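Home Help Board > Organizing > Small Storage

Best way to sort a cookie tin full of bathroom odds and ends?
Posted by rimetdale_rob, Friday, May 21, 2021
Viewed 891 times

I have an old rectangular tin, gold on the inside with a red rim, and over the years it has turned into the place where small things go. Floss picks, little boxes, a tube, a metal ring that belongs to something. It sits on the table by the curtain and I dig through it every morning. I'd like to keep the tin but I want to find things without tipping it out. Do I need dividers, or do I just need less stuff?

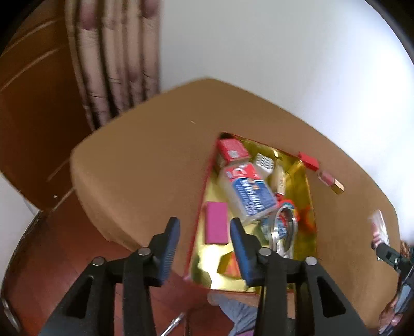 Does a tin like this need a liner?
Only if things slide around and the noise bothers you. A piece of shelf paper cut to the size of the bottom is enough, and you can throw it out when it gets dirty.

That was going to be my other question, but my sister already settled it, so I'm just asking about the sorting.

Lorna Manalastas
Member since April, 402 posts

Less stuff first, dividers second. Take everything out and wipe the tin with a damp cloth, then dry it well so the seams don't rust. Lay the things out on the table in groups: teeth, skin, first aid, and whatever doesn't belong in a bathroom. The last group is usually the biggest.

Anything that already has its own case with a lid should stay in that case. People buy organizers for things that came in a perfectly good box. Floss picks are the usual one. If the case shuts, stand it on its long edge against the side of the tin and it takes up half the room. 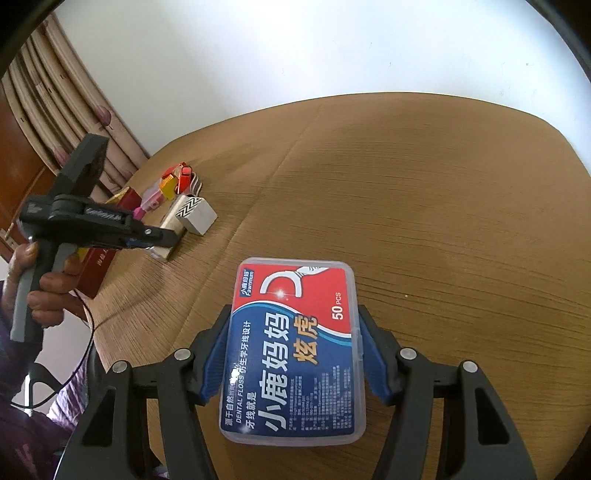 Fawnmum floss picks, 50 PCS, in their own clear-lidded case.

After that, put back only what you use every week. I keep mine to 12 things. Tubes go along one long side, boxes in the corners, and the middle stays open so you can get your fingers in. Put the tall items at the far end or you will knock them over reaching past them.

If you still want dividers, Lammers makes a cardboard set you can cut with scissors. I used the ones from Edo before that and they were too stiff to trim.
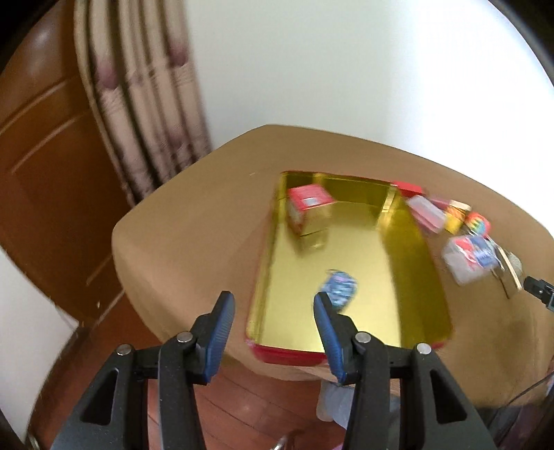
Start with one corner and fill out from there. If you drop everything back in at once you end up where you began. Small packets are the worst for this because they slip under everything else, so stand them in a short cup or clip them together.

vikenthorpe_dad

I just use a muffin pan. Works fine.

tapedrawer

Agree with Lorna about the cases. For the metal ring, put it in a bag with a label until you find out what it goes to. Mine was from a shower fitting and I had thrown it away by then.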